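Kalura Home Gripper Set – Data Card

Summary
The Kalura set contains 3,493 recordings of household tasks made with hand-held grippers built in the McAlister shared workshop. It is maintained by Glenys Tuhiwai, to whom corrections should be addressed.

Hardware
The housing follows the Farnier pattern, revision C. Fingers are printed in yellow, with a slot near the tip. Builders are asked to check the finger gap before each session and to retighten the housing screws every Friday.

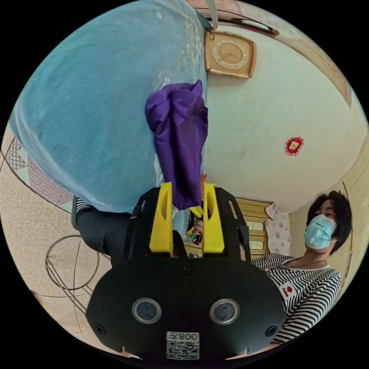
Finger wear is the most common fault reported to date. Replacement fingers may be printed from the files in the parts folder – scale must remain at 100 percent. Units built before the Skenenitz mount was adopted require the short bolts.

Contents
Cloth handling: 2,399 recordings
Other tasks: the remainder
Separate sessions: 68
Withdrawn at the request of participants: 33 (not included in the total)

Garments and bedding were handled in furnished rooms under ordinary lighting. No backdrop was used.
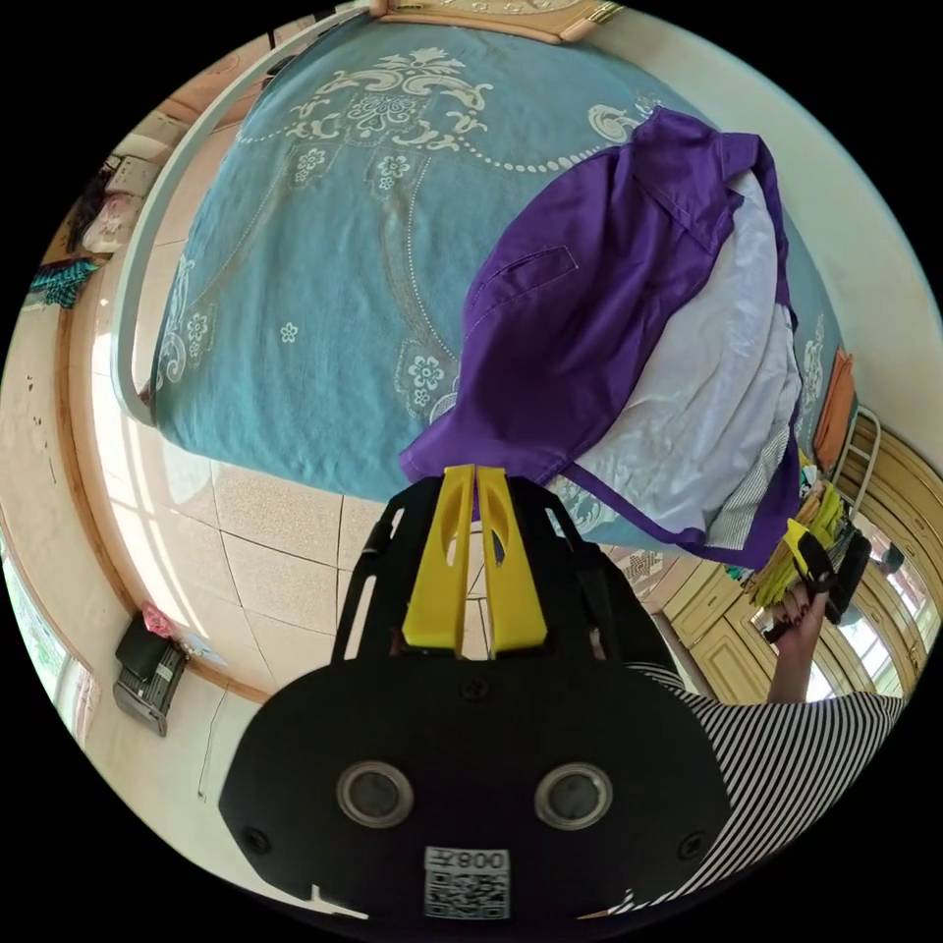 Figure 2. Gripper beside the bed, with purple and white clothing on the bedspread.

Known limitations
Images are circular and strongly curved toward the border. Labels on the housing may read mirrored or inverted. Calibration files are supplied for each unit and should be applied before any measurement is taken.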